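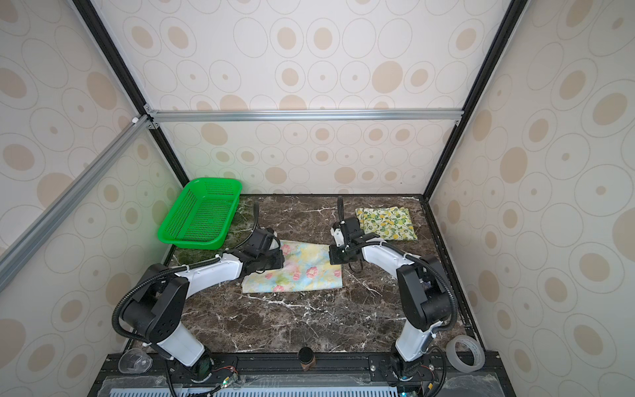

Two-arm folding for a school robotics club: one cloth goes fine, the other balls up

Clivell
posted 2 August 2025

Our club has been teaching a pair of arms to fold cloths since March, and I'm stuck. We recorded 100 demos with the lemon one and it folds that pretty well. The flowery one is thinner and it just bunches up in the middle. The left gripper comes in low and grabs a big wad — same thing every run. Do I need more demos, or is it my grip?
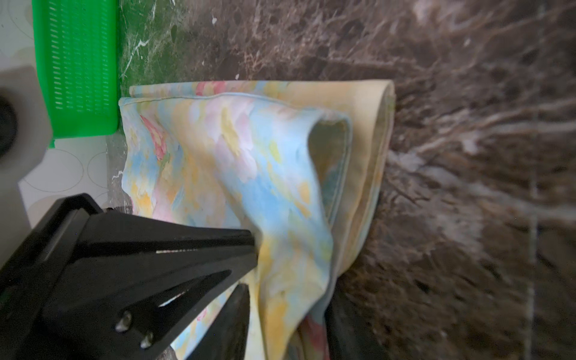 Hernum

I'd look at the grip first. In your close-up the cloth is wrinkling right where the gripper pushes into it, so I think you're going in too deep. Raise your grab height 2 mm and pinch nearer the hem. We had the same mess with napkins last year and that fixed most of it (not all, sorry!). Also, are both arms closing at once? Ours did better when one waited. 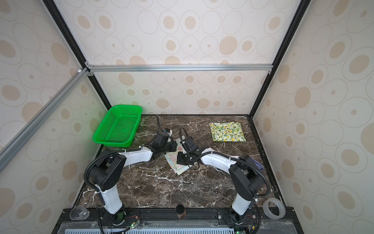 Grewal

More demos. We went to 400 and it got better. Mix up where the cloth starts, too.

Emus

What Hernum said, but record new demos after you change the height or the old ones will fight you.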